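3.2 Where small items are kept

Participants were asked to keep a diary of household objects that changed place during the study period. Across the 12 homes the diaries held 1095 entries. Most concerned things that could be carried in one hand: cups, keys, chargers, small pots, reading glasses. Furniture moved rarely, and when it did the entry was nearly always linked to a visitor or to cleaning.

Soft surfaces came up more often than we had expected. Beds, sofas and padded stools served as a halfway point for objects on their way to another room. Foley and Egan describe a similar pattern in rented apartments and call these places "waiting surfaces." We use the same term. 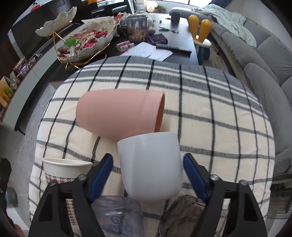
Figure 4. Small pots and a paper cup, with a plaid blanket as the waiting surface.

The length of stay varied with the kind of object. Disposable items were usually gone by the evening of the same day. Decorative items stayed longer, and in four homes they were entered again on the following Sunday without having moved. Participants who lived alone reported longer stays than those who shared a home, although the group is too small to test this properly.

Entries were coded by two readers using the scheme in Mac an tSaoi and Rowbotham. Where the readers disagreed, the entry was discussed and given a single code. Entries with no location were left out of the counts in Section 3.3 but kept for the analysis of wording.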